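Thursday, shoes again
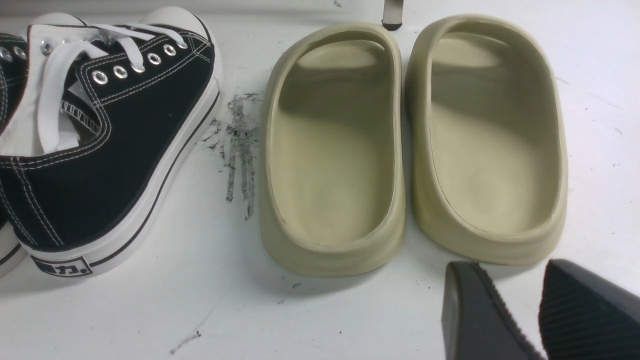
Wrist view, black canvas pair on the left, sand slides on the right.

Got in before 8 so I could have the bench to myself, and for once I had a proper plan: find out why the grasp planner keeps falling in love with the wrong bit of the shoe. Alano (our planner, named by Tamsin Rewi after a long lunch) was putting nearly all its top picks for the canvas pair on the laces. They make lovely thin edges, so I can see the appeal, but a loop of lace is a terrible thing to grab!

Then the slides. Pale foam on a white table, and the segmentation kept running the two together where the inner walls nearly touch. One enormous double slide, centre of mass in the gap. I dropped the merge threshold, which split them nicely and then turned the grey smudges beside the trainer into an object of their own. Alano offered me 5 grasps on a stain. Tamsin laughed so much she had to put her tea down.

Spent the afternoon on a height check, so anything flat to the table gets thrown out before the planner sees it. Replayed 50 saved views and the phantom stain went in all but a couple. I also put a penalty on the laces and pushed the scores towards the heel and the collar. Planning time went up by about 30 milliseconds, which I can live with, though Tamsin pulled a face.

Still don't like how the depth behaves down in the heel cups, it goes mushy in the shadow. Tomorrow I'll try averaging a few readings before I touch the thresholds again. Must remember to push the branch, and buy milk.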